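Startseite > Socken > Pastell > Kuschelsocken Stillach, gemischte Farben

Kuschelsocken Stillach von Anmont
Preis pro Set: 20 Euro, inkl. MwSt., zzgl. Versand
Größen: klein und groß
Lieferbar, helles Blau gerade knapp

So, endlich sind sie wieder da! Wer letztes Jahr im Oktober bei mir bestellt hat, kennt die Stillach noch als reine Damensocke in drei recht ernsten Grautönen. Die gibt es nicht mehr, und ich trauere ihnen auch kein bisschen nach. Anmont hat die ganze Serie auf Pastell umgestellt, und als der erste Karton bei mir aufging, habe ich mir sofort ein Paar in Rosa rausgezogen und den Rest des Nachmittags im Lager darin verbracht (ohne Schuhe, der Boden war frisch gewischt, es ging).

Das Set kommt gemischt. Ich kann nicht versprechen, welche Töne ihr genau bekommt, dafür ist die Lieferung jedes Mal ein bisschen anders zusammengestellt. Dabei sind auf jeden Fall Rosatöne und meistens auch Weiß, dazu je nach Karton ein sehr blasses Lavendel, ein Puderblau oder ein Beige mit einem Stich ins Rosa. Wenn ihr eine Farbe gar nicht mögt, schreibt es ins Bemerkungsfeld, ich lese das wirklich und packe dann um, solange noch genug da ist.

Material und Griff

92 Prozent Baumwolle, der Rest ist Polyamid und ein wenig Elasthan, damit sie am Knöchel bleiben, wo sie hingehören. Der Stoff ist weich und für eine Baumwollsocke ziemlich griffig. Dick sind sie nicht übermäßig, in meine normalen Halbschuhe komme ich damit noch rein, in die schmalen Ballerinas nicht. Wer Skisocken sucht, ist bei den Paredes besser aufgehoben, die stehen weiter unten in derselben Kategorie.

Zur Zehe: Die ist rund geschnitten und hat vorne etwas Platz. Ich mag das sehr, meine Zehen wollen nachts nicht eingepackt sein wie Pralinen. Wenn ihr sehr schmale Füße habt und zwischen den beiden Größen liegt, nehmt die kleine. Ab und zu steht an der Naht ein Fädchen raus. Bitte nicht ziehen! Mit der Nagelschere kurz abschneiden, fertig.

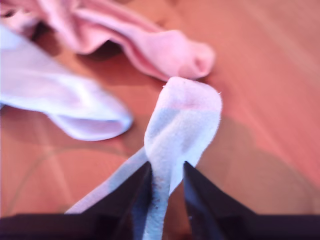
Olga Lozano findet die Rosatöne zu nah beieinander: Beim Zusammenlegen greife sie ständig daneben, und bei Lampenlicht sei das helle Rosa vom weißen Paar kaum zu unterscheiden. Für den Preis hätte sie sich wenigstens einen bunten Strich an der Spitze gewünscht, dann wäre das Sortieren in einem Rutsch erledigt.

Da ist was dran, ich habe das auch schon an Anmont weitergegeben. Bis dort jemand einen Strich einstrickt, mache ich es so: Ich sortiere bei Tageslicht am Fenster und lege zuerst alles raus, was eindeutig ist. Blau ist eindeutig. Beige geht auch. Dann bleiben die Rosatöne und Weiß übrig, und die halte ich nebeneinander an den Bündchen, dort sieht man den Unterschied besser als an der Spitze, weil der Stoff da glatter liegt. Klingt umständlich, dauert aber kürzer als eine Kanne Tee.

Und ganz ehrlich gefragt: Muss es überhaupt zusammenpassen? Ich laufe zu Hause seit Wochen mit einem rosa und einem blauen Fuß herum und finde das ganz wunderbar. Carmela Cordero hat mir sogar geschrieben, dass sie absichtlich zwei Sets bestellt hat, um alles wild zu kombinieren. Eine Frau nach meinem Geschmack!

Waschen, Trocknen, Zusammenlegen

Lauwarm waschen, auf links, mit ähnlichen Farben. Das Rosa hat bei mir in der ersten Wäsche nicht abgefärbt, trotzdem würde ich das weiße Paar beim ersten Mal extra geben. Weichspüler braucht ihr nicht, der macht die Fasern mit der Zeit platt, und dann ist das Kuschelige weg. In den Trockner dürfen sie laut Etikett auf der schonenden Stufe. Ich hänge sie lieber auf, und zwar an der Zehe und mit dem Bündchen nach unten, so leiert oben nichts aus.

Noch was zu hellen Socken überhaupt: Man sieht alles drauf. Jeden Krümel, jede Spur vom Küchenboden, und wer einen dunkelhaarigen Hund hat, weiß vermutlich schon, was ich meine. Dunkle Flecken reibe ich vor der Wäsche mit Gallseife ein und lasse sie liegen, bis ich die Maschine sowieso anstelle. Bei ganz hartnäckigen Sohlen kommt ein Löffel Sauerstoffbleiche dazu, aber bitte nur beim weißen Paar.

Zusammenlegen: Bitte nicht zu Knödeln rollen und ein Bündchen über alles stülpen. Ich weiß, meine Mutter hat das auch so gemacht, deine sicher auch. Aber die Rippen am Rand dehnen sich dabei jedes Mal, und irgendwann rutschen die Socken. Flach aufeinanderlegen, einmal in der Mitte falten, hinstellen. In meine Schublade passen sie so wie Karteikarten, und ich sehe morgens auf einen Blick, was noch sauber ist.

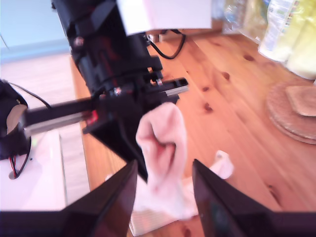 Stillach in Blassrosa, dahinter Kiefernholz.

Größen

Es gibt zwei, und ich gebe zu, ich hätte gern noch eine dritte. Die kleine passt gut bei normalen Damenfüßen, die große bei den meisten Herren und bei Damen, die im Schuhladen immer ganz unten im Regal suchen müssen. Patricio Marín hat die große in Rosa und wollte wissen, ob es sie auch mit längerem Schaft gibt. Gibt es leider nicht! Der Schaft endet bei allen Farben an derselben Stelle, ein Stück über dem Knöchel. Wer es länger mag, schaut sich die Jestier an. Die sind etwas dünner und kratzen auf den ersten Metern ein bisschen, werden nach dem Waschen aber sehr angenehm.

Kindergrößen kommen vielleicht im Frühling. Ich schreibe es in den Newsletter, sobald ich etwas Festes weiß, vorher bitte nicht nachfragen, ich habe da selbst keine Glaskugel.

Zum Bündchen

Danach fragen mich die meisten, deshalb etwas ausführlicher. Die Rippen sind fein und weich, und sie halten, ohne dass abends ein Ring am Bein zurückbleibt. Ich bin da empfindlich, meine alten Sportsocken haben mir regelmäßig ein Muster in die Waden gestanzt. Bei der blauen ist der Stoff nicht nur oben gerippt, die Rippen ziehen sich auch über die Länge. Dadurch fällt sie schmaler aus, wenn man sie in die Hand nimmt, und beim Anziehen gibt sie dann schön nach. Keine Sorge also, wenn sie frisch aus der Tüte eher nach einem dünnen Schlauch aussieht.
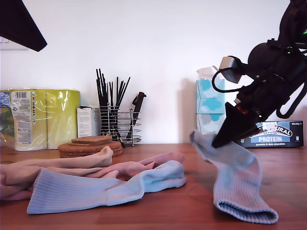

Überhaupt ist das Blau mein heimlicher Favorit geworden, obwohl ich sonst so gar nicht der hellblaue Typ bin. Es ist sehr zart, eher Puder als Himmel, und verträgt sich mit Jeans genauso wie mit dem ausgebeulten Jogginganzug vom Sonntag. Leider sehen das viele von euch genauso, im Lager wird es knapp, und Anmont färbt erst nach, wenn genug Bestellungen zusammengekommen sind. Wer unbedingt Blau im Set will, schreibt es also lieber heute als nächste Woche ins Bemerkungsfeld.

Das Beige ist dagegen der stille Typ. Visitación Villalobos hat mich gefragt, ob das überhaupt noch Beige ist oder schon Rosa, und ich konnte es ihr nicht sagen. Am Fenster wirkt es wärmer, im Flur bei mir fast wie Puder. Zu braunen Schuhen sieht es toll aus!

Verpackung und Versand

Die Socken kommen lose in einer Papiertüte, ohne Plastikhaken und ohne diese fiesen kleinen Klammern, auf die man immer barfuß tritt. Verschenken geht trotzdem prima. Für einen kleinen Aufpreis binde ich eine Schleife drum und schreibe ein Kärtchen, den Text dafür bitte bei der Bestellung angeben. Meine Handschrift ist lesbar, wenn ich mir Mühe gebe.

Zurückschicken könnt ihr alles, was noch ungetragen ist. Kurz anprobieren auf sauberem Fuß ist natürlich in Ordnung, sonst weiß man ja nicht, ob die Größe stimmt. Bitte die Tüte mit zurücklegen, ich verwende sie weiter.

Einzelne Socken nachkaufen? Ja, das geht! Yolanda Iglesias hat mich darauf gebracht, der war eine rosafarbene verschwunden und der Partner lag seither traurig auf der Heizung. Ich habe immer ein paar Einzelstücke aus angebrochenen Sets hier. Schickt mir ein Foto bei Tageslicht und die Größe, dann suche ich den Ton heraus, der am nächsten dran ist. Ganz genau treffe ich ihn nicht immer, die Färbungen unterscheiden sich von Karton zu Karton ein wenig.

Größe wählen | In den Warenkorb | Auf die Merkliste

Passt dazu: Jestier mit langem Schaft, Paredes Wintersocke, Wäschenetz fein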